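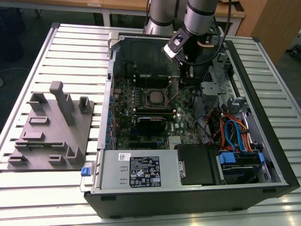
Zadside Tinkerers Board > Desktops & Towers > Old office tower, rebuild it or strip it?

rosie_hellwig
Joined June 2021

Hello everybody, first proper post from me after a good long while of reading along, so please be gentle! I have inherited an old black and silver office tower from the accounting place in Rultley where I used to do the front desk, and I have got as far as laying it on its side with the panel off and having a good look at what's in it. I'm a retired receptionist and not any kind of engineer, but I did replace the heating element in my own dryer, and I have been riding on that confidence ever since.

My question is a simple one that I suspect has a long answer. Do I put this thing back together as a plain machine for my granddaughter to type her school papers on, or is it better to take it apart for the pieces? The processor is sitting out in the open right now, a bare silver square in its metal frame, and it's a good deal smaller than I had pictured all those years I was sitting next to one. There's a black graphics card in the slot below it, a hard drive in the bay, and a drive cage with these cheerful blue clips that I find I'm weirdly fond of.

I have a budget of 84 dollars, which is what was left in the envelope after my sister's birthday. School starts back up in September so I am in no rush at all.

Rosemarie

spyros_m

Welcome Rosemarie! A dryer element counts, and don't let anyone on here tell you otherwise.

I would rebuild it. Those office cases were built to be worked on by somebody in a hurry, and it shows in all the places where they put color on the parts you're meant to touch. The blue drive clips are one, and the blue latch by the left end of the power supply looks to me like another. I spent years on a help desk with machines in that general style and I could get a drive in and out while still holding my coffee (I don't recommend it, I lost a keyboard that way).

Before you spend any of your 84, though, do the free things. Blow the dust out with the fans held still. Clean the old paste off the top of the processor with rubbing alcohol and a lint-free cloth, put a small dab of fresh on, and put the cooler back on squarely. Pull every one of those blue SATA cables and seat them again. You'd be amazed how many "dead" computers I have carried back upstairs alive after doing nothing more than that last one.

marisa.bellini

I'm going to be the grouch and say strip it. Rosemarie, I love your attitude and I hope you stay around, but I've walked down this exact road with my nephew and it ended with us putting money into a machine that took its sweet time opening a web page. By the time you've bought a solid state drive and more memory you're most of the way to a used laptop, and a kid can take a laptop to the library.

What I'd keep: the hard drive (wipe it first, it came from an accounting office, so PLEASE wipe it first), the graphics card if it works, and the cables, which always come in handy. The rest goes to the recycling day at Kuipers, and they take the metal too.

spyros_m

Marisa, with affection, you say strip it in every one of these threads! You told me to strip a machine I was typing to you on.

marisa.bellini

And did you strip it?

spyros_m

It's under my desk keeping my feet warm as we speak.

haneul_joo

Hi Rosemarie! I'm somewhere in between these two. The first thing I'd do is find out whether it's even worth having the argument. You've got a row of blue-topped capacitors down the left edge of that green board. Get a flashlight and look across the tops of them nice and low, the way you'd check a countertop for crumbs. Flat is what you want. If any are domed up or have a crust on them, then I'm with Marisa, and you can keep your envelope for something nicer. I can't judge that from a photo and I wouldn't trust anybody who said they could.

If they're all flat, put it back together and see if it comes on. There's a little copper heat pipe and a gray plastic shroud on the fan side, and the shroud on this sort of case usually has a job in steering the air, so don't leave it off when you close up just because it's fiddly. I did that once with my dad's machine and it sounded like a hair dryer for a week before I owned up.

One more, with the power supply. Unplug it from the wall, then hold the power button in for a few seconds, and then start putting your fingers in there. And leave the power supply itself closed, always, no matter how curious you get. The label on it has plenty to read if you need entertainment. Bring your glasses, that white print is tiny.

rosie_hellwig

Oh you are all so kind, and I'm tickled to have caused an argument on my very first day. I read this out loud to my husband and he is on Marisa's side, for the record, but he is on the side of anything that gets things out of the house.

I will do the flashlight on the capacitors tonight. I also wanted to ask about the wires. There is a great big loop of orange and red ones on the right side, in with the blue cables, and I'm frightened of getting them back wrong. Do people label them? I have masking tape and a nice pen.

oranuch_l

Masking tape and a nice pen is the whole method, welcome to the club :)

I teach a Saturday morning repair table at the Zadside library and the people who label go home happy. Write where the plug goes, so "drive" or "board," and don't bother with the color of the wire, because you can already see the color and it won't help you at the moment you're standing there with a plug in each hand. Fold the tape over itself like a little flag so it peels off clean afterward. Most of the plugs only go in one way around anyway, so if you're having to push hard, stop and turn it over.

On the big question I have to disagree with Marisa a bit (sorry Marisa, you know I adore you). A desktop that stays put in a family room is a lovely thing for a kid learning to type. It has a real keyboard and a screen at the right height, and it doesn't end up under a couch cushion. We had one come through the table last year with a 200 GB drive that clicked so loudly people turned around to look, and all it got was a small solid state drive and a stick of memory. The grandmother who brought it in still sends me cookies.

marisa.bellini

Well I can't compete with cookies. But tell her what the drive cost, Oranuch! People always leave out that part.

oranuch_l

Fair! Mine was secondhand and so was the memory, and together they came in under what Rosemarie has in her envelope, but I had to wait for them and I had to be picky. If I'd walked into a store that same afternoon I might have told you a different story.

Rosemarie, if you do go shopping, get a Nirkon drive bracket or any plain adapter, because the small drives are narrower than the bay that old hard drive is sitting in. Take a measurement before you order. And check what the machine will accept for memory before buying any, there'll be a model number on a sticker somewhere on the case. The small white barcode sticker next to the power supply label may or may not tell you anything useful, so look on the outside of the case first.

haneul_joo

Seconding the model number. I once bought 2 sticks of the wrong memory, and then, out of pure stubbornness, I bought them again.

rosie_hellwig

Reporting back. I went over the capacitors with the flashlight and then made my husband do it too, and they are all flat as pancakes! He is now slightly less on Marisa's side. My tape flags are on, every one of them, and it looks like a very small parade in there.

I also wiped down the top of the processor, which was quite satisfying in the way that cleaning silver is. I have ordered the paste and I'm going to put off the drive until I know the old thing turns on, which I think is what Ha-neul was telling me to do in the first place.

Marisa, I promise that if it doesn't start I will strip it and bring the metal to Kuipers, and I'll save you a blue clip.

marisa.bellini

I accept these terms. And I want it noted that I hope it starts, I'm not made of stone. Please wipe the accounting drive either way!!

spyros_m

Small dab on the paste, Rosemarie, think of a grain of rice. Post again when you've got the cooler back on and we'll go through the first start together, I'm usually around after supper.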